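Wadalside Tabletop Study: Gallery

Ellora is our grasping policy, trained entirely in simulation and then asked to be sensible about crockery. The study compared two ways of choosing a first move. One picks the nearest object and commits. The other, which we call Fandow after the street the lab used to be on, scores every object on the table and then commits, usually a little later and with more dignity.

Each method got 200 rendered tabletops. Wall, floor, table finish and lighting were drawn at random, which explains the decor. We have been asked whether a person chose these colors. A person wrote the function that chose them, and he has been spoken to.

The nearest-first method failed on 40 of its tabletops, mostly by knocking over a neighbor on the way in. Fandow failed on 13. Before anyone orders a banner, 80 of the layouts had their objects well spread out, and on those a fairly determined broom would have scored well.

Cups were the hard part. Two standing close together leave a narrow gap for a finger, and the policy has to decide which rim it wants before it gets there. Tall cans were easier to grip and much easier to topple. Dark glass on dark wood did to the depth estimates what you would expect, and we have left those numbers in the paper for honesty and in the appendix for comfort.

The render below comes from the mixed set, with two cups, an energy drink can and a glass bowl sharing the table with the arm. Glossy tabletops like it were the ones reviewers asked about most. Glare stayed on for all runs, including the ones where we wished it hadn't.

Scene files and scoring scripts are in the Eyvindsson archive, under the May release. The folder named "final" is the older one.

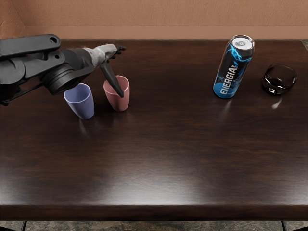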